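발표자 노트 / 로봇 셀 예산 이야기 (6월 사내 공유회용)

시작은 가볍게. 인사하고 바로 돈 얘기부터 할 것! 다들 그거 들으러 오신 거니까요.

## 1. 로봇값만 적어 낸 첫 예산안

제가 처음 올린 예산안은 딱 한 줄이었어요. 로봇 본체. 그걸 Berenice Zavala 님이 보시더니 "그럼 물건은 어디에 놓고 집어요?" 하시더라고요 (여기서 한 번 웃고 가기). 그래서 선반, 통, 바닥, 여분 손가락 부품까지 다시 적었더니 항목이 14개가 됐습니다. 작업은 단순해 보여요. 노란 선반에 검은 케이스가 놓여 있고, 옆에 회색 통이 있고, 양팔이 그 앞에서 일하는 정도니까요.
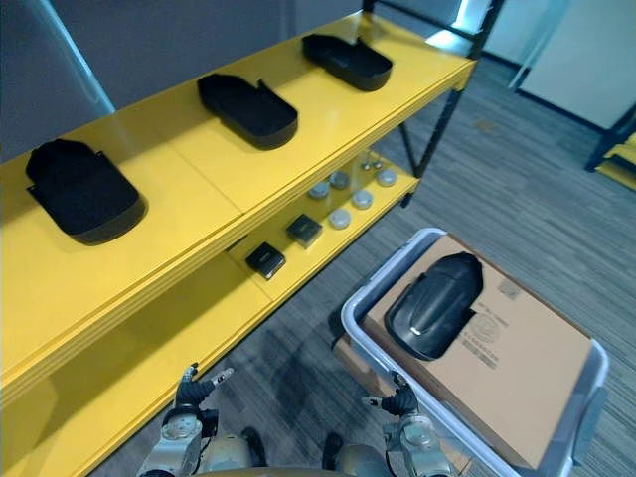
**선반이랑 통도 로봇 예산에 넣어야 하나요?**

같이 넣으세요. 따로 올리면 결재가 두 번 돌고, 로봇은 왔는데 선반이 안 와서 몇 주를 놀리게 됩니다.

## 2. 견적 비교

Kirnlow와 Grundside 두 군데에서 받았습니다. 본체 가격은 거의 비슷했는데 차이는 손에서 났어요. Kirnlow는 손이 본체에 포함이고, Grundside는 별도 구매에 납기가 12주. 이 숫자는 천천히 읽기! 지난번에 제가 너무 빨리 넘겨서 Gumaro Robles 님이 두 번이나 다시 물어보셨거든요.

유지보수 계약도 꼭 펼쳐 보세요. "연간 점검 포함"이라고 적혀 있어도 손가락 끝 부품은 소모품으로 빠져 있는 경우가 있더라고요. 저는 그걸 계약서 7쪽에서 발견하고 커피를 쏟을 뻔했습니다.

그리고 케이스처럼 얕고 둥근 물건은 견적 단계에서 샘플을 보내 두는 게 좋아요. 업체 시연용 상자는 잘 집는데 우리 물건은 또 다른 얘기라서요. 택배비 얼마 안 합니다, 그냥 보내세요.

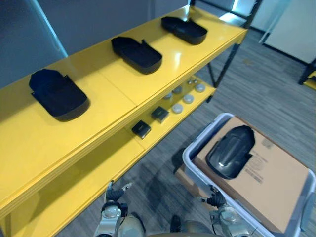
샘플을 보낼 때는 포장 상자도 같이 넣어 주세요. 상자 크기가 바뀌면 통도 바뀌고, 통이 바뀌면 배치도까지 다시 그려야 하는데 그 설계비가 생각보다 아픕니다. 저희는 그 줄을 빼먹어서 Yolotzin Mendoza 님 팀 예비비를 빌려 썼어요 (감사 인사 꼭 하기!!).

## 3. 내년 계획

- 셀 하나 더 늘릴지는 가동 시간을 보고 결정. 지금 기준은 주 56시간
- 선반은 같은 규격으로 추가 발주, 색은 상관없음
- 예비 손 한 쌍은 본체랑 같은 발주서에 넣기
- 교육비 줄 만들기 (올해는 0원이었음, 반성)

질문 받을 때 Prundimer 리스 얘기가 분명 나올 텐데, 아직 조건을 못 받았다고 솔직하게 말하기. 숫자 지어내지 말 것. 시간이 남으면 예산 양식 파일 띄워서 항목 하나씩 같이 보고, 모자라면 링크만 공유.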